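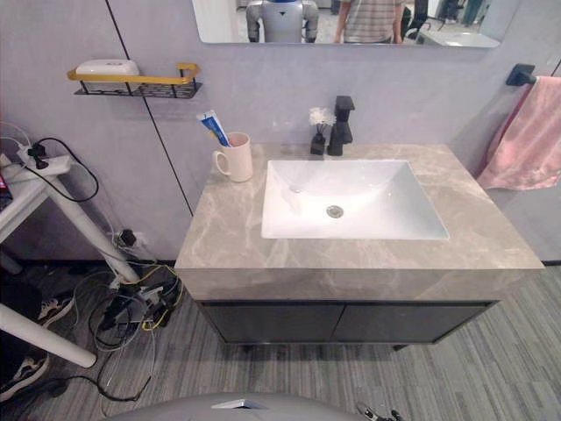
Sun 23 April

Did the bathroom this morning, later than I meant to. Emptied everything off the counter, wiped the marble down, then went over the front edge, where toothpaste dries in drips and I never look. The pale veining hides most of it. Used the Pludard stone spray. There's maybe a third of the bottle left and the shop in Wendden wants 27 for a new one, so I'll see if plain soapy water does as well next time.

Scrubbed the sink and polished the drain with an old towel. The black faucet is a nuisance. Water spots show up on it within a day and the square corners hold the lime. Vinegar on a rag, five minutes, rinse.

Put things back. Diffuser to the left of the faucet, mug in the back corner with the toothpaste in it. I'd like a proper holder but the mug works and it was free. The soap box went up on the wire shelf, left end. I like it better there than by the sink, where it used to sit in a puddle. The rest of the shelf can stay clear for now.

The diffuser was a Kimaro, 100 ml, and was supposed to last until May. I can hardly smell it. Turned the sticks over and will give it another week.

Looked at the seam in the wall panels again. I don't think it's any wider. Plukell quoted 70 to come and seal it, or 698 to redo the whole wall, and I'm not paying for the whole wall. Need to call them back before Friday.

Mirror still to do. Out of glass cleaner. Soup for lunch, then laundry, two loads. Rain after four.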